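4장 놀이용 가게 꾸미기와 간식 준비

이 장은 프라드스카(Pradska) 가정놀이 안내서의 네 번째 부분입니다. 3장까지 마쳤다면 바닥에 놀이 자리가 정해져 있을 것입니다. 아직 자리를 못 정했다면 3장으로 돌아가십시오. 자리 없이 소품부터 늘어놓으면 치우는 데 시간이 더 듭니다.

시중의 놀이 안내서는 빵집 놀이 한 번으로 셈, 언어, 사회성이 한꺼번에 자란다고 적어 놓습니다. 편집부는 그 말을 믿지 않습니다. 아이가 빵을 봉투에 넣고, 건네고, 다시 꺼냅니다. 그 정도면 충분하고, 그 이상을 약속하는 문구는 이 장에 넣지 않았습니다.

4.1 준비물

모형 빵 (모양이 서로 다른 것)
모서리가 둥근 쟁반
손잡이가 달린 종이 선물 봉투
종이 가격표와 굵은 펜
간식용 과일, 도마, 칼 (4.4에서만 사용)

젠드몬트(Jendmont)에서 파는 소품 꾸러미를 따로 살 필요는 없습니다. 꾸러미에는 계산대와 앞치마와 모자가 들어 있는데, 모자는 첫날에만 씁니다. 집에 있는 쟁반과 지난 생일에 받은 봉투로 시작해 보고, 그래도 모자라다 싶을 때 사십시오.

4.2 진열과 포장

1. 쟁반을 바닥에 평평하게 놓습니다. 문이 열리는 쪽은 피합니다.

2. 모형 빵을 쟁반에 올립니다. 긴 빵은 비스듬히 놓고, 크루아상과 도넛은 남는 자리에 채웁니다. 색깔별, 크기별로 줄을 맞추라는 설명서도 있으나 아이가 곧 흩어 놓습니다. 어른이 보기 좋으라고 하는 정리라면 생략해도 됩니다.

3. 종이 봉투를 펼쳐 쟁반 옆에 세웁니다. 바닥 접힌 면을 손으로 눌러 펴야 제대로 섭니다. 봉투 바닥이 쟁반 가장자리에 걸치면 기울어지므로 조금 떼어 놓으십시오.

4. 가격표를 씁니다. 20, 80, 200 세 가지면 됩니다. 349 같은 숫자는 진짜 가게처럼 보일 뿐이고, 거스름돈 이야기가 나오는 순간 놀이가 멈춥니다.

5. 주문을 받고, 빵을 봉투에 넣고, 손잡이를 모아 건넵니다.

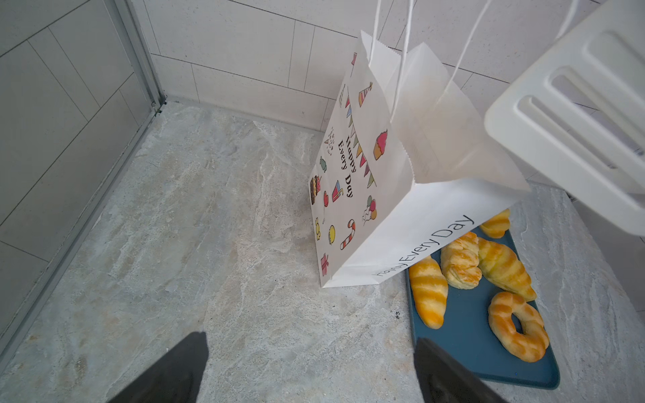
아수세나 몬테스: 4번 가격표는 저희 집에서는 완전히 반대였어요. 아이가 349라는 숫자를 제일 좋아해서 빵마다 다 349를 붙여 달라고 했고, 거스름돈은 한 번도 묻지 않았습니다. 그리고 봉투 손잡이요. 꼰 종이 손잡이는 한쪽만 잡고 들면 금방 떨어지던데, 그 주의 사항이 왜 없나요?

편집부 답변: 349를 좋아하는 아이가 있다면 349를 쓰십시오. 다만 한 집의 경험으로 4번을 고치지는 않겠습니다. 손잡이 지적은 받아들여 아래 주의에 넣었습니다.

주의: 꼰 종이 손잡이는 반드시 두 개를 함께 잡습니다. 모형 빵 말고 무거운 물건을 넣지 마십시오. 아이가 손잡이를 목이나 팔에 걸지 못하게 합니다.

참고: 봉투 윗부분이 톱니 모양으로 잘린 제품이 많습니다. 그대로 써도 무방하지만, 뻣뻣한 종이라면 한 번 안으로 접어 두는 편이 낫습니다. 투명 테이프로 둘러 보강하라는 조언은 권하지 않습니다. 테이프가 벗겨지면서 인쇄된 그림까지 뜯겨 나갑니다.

4.3 정리

1. 가격표를 먼저 걷습니다. 발에 밟히면 찾기 어렵습니다.

2. 봉투를 비우고 안을 들여다봅니다. 작은 소품은 접힌 바닥에 끼어 있곤 합니다.

3. 모형 빵은 마른 천으로 닦습니다. 에스피노사(Espinoza) 장난감 세정액은 있으면 쓰고 없으면 그만입니다. 편집부에서 마른 천과 번갈아 한 달을 써 보았으나 눈에 띄는 차이를 찾지 못했습니다.

4. 쟁반을 씻어 말립니다. 놀이에 쓴 쟁반에 먹는 과일을 담지 않습니다.

4.4 진짜 간식 준비

모형 빵을 한참 팔고 나면 아이는 배가 고프다고 합니다. 간식은 놀이와 자리를 나누어 준비하십시오. 모형과 진짜 음식이 한 쟁반에 섞이면 어린아이는 구별하지 않고 입에 넣습니다.

1. 손과 도마를 씻습니다. 도마는 과일 전용을 쓰고, 고기나 마늘을 썰던 것은 쓰지 않습니다.

2. 도마 밑에 젖은 행주를 깝니다. 미끄럼 방지 도마라고 적힌 제품도 마찬가지입니다. 적힌 대로 미끄러지지 않는지는 직접 밀어 보고 판단하십시오.

3. 망고나 파파야처럼 무른 과일은 껍질을 벗긴 뒤 길게 썹니다. 껍질을 벗기면 미끄러우므로 칼질은 어른이 합니다.

4. 썬 조각은 가운데를 살짝 집어 접시로 옮깁니다. 세게 쥐면 뭉개지고, 뾰족한 끝만 잡으면 끊어집니다.

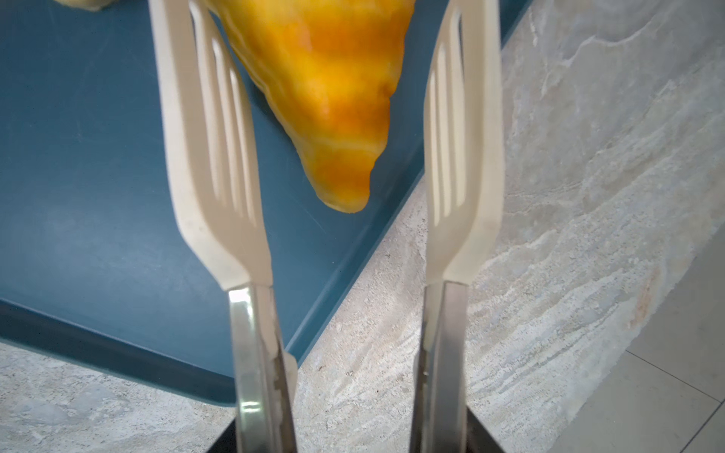 최종 수정: 8월 / 4.2 주의, 4.4 순서 변경

5. 아이가 먹을 조각은 입 크기에 맞춰 한 번 더 자릅니다. 길쭉한 조각을 그대로 쥐여 주면 먹기 편하다는 주장도 있지만, 무른 과일은 손에서 빠져 바닥으로 갑니다. 바닥이 타일이면 닦기라도 쉽습니다.

6. 남은 과일은 뚜껑 있는 그릇에 담아 냉장고에 넣습니다. 그랄게이트(Gralgate) 밀폐 용기 설명서에는 숫자 눈금으로 날짜를 맞추라고 되어 있는데, 편집부는 종이테이프에 요일을 적어 붙입니다. 토요일이라고 쓰여 있으면 누구나 읽습니다.

주의: 처음 먹이는 과일은 적은 양만 주고 상태를 살핍니다. 입 주위가 붉어지거나 부으면 더 먹이지 말고 진료를 받으십시오. 숨쉬기 힘들어하면 바로 응급 도움을 요청하십시오.

참고: 과일 자르는 모습을 보여 주면 편식이 고쳐진다는 글이 돌아다닙니다. 근거로 내세운 자료를 찾아보았으나 같은 문장을 옮겨 적은 글만 나왔습니다. 보고 싶어 하면 칼이 닿지 않는 거리에서 보게 하고, 싫다고 하면 가게로 돌려보내십시오.

4.5 자주 생기는 문제

봉투가 자꾸 쓰러진다: 빵을 한쪽에만 넣지 않았는지 봅니다. 그래도 쓰러지면 바닥에 두꺼운 종이를 한 장 깝니다.

빵이 모자라다고 한다: 더 사지 마십시오. 판 빵을 손님이 되돌려 주는 규칙을 하나 넣으면 해결됩니다.

형제가 서로 주인을 하겠다고 한다: 타이머로 차례를 나누라는 조언이 흔하지만 타이머를 누가 누를지로 다시 다툽니다. 봉투 담당과 쟁반 담당으로 나누어 보십시오. 이것도 매번 통하지는 않습니다.

도마에서 과일 냄새가 난다: 세제로 씻어 세워 말립니다. 레몬으로 문지르면 레몬 냄새가 납니다.

5장에서는 같은 소품으로 소풍 놀이를 준비합니다. 봉투는 버리지 말고 접어서 보관하십시오.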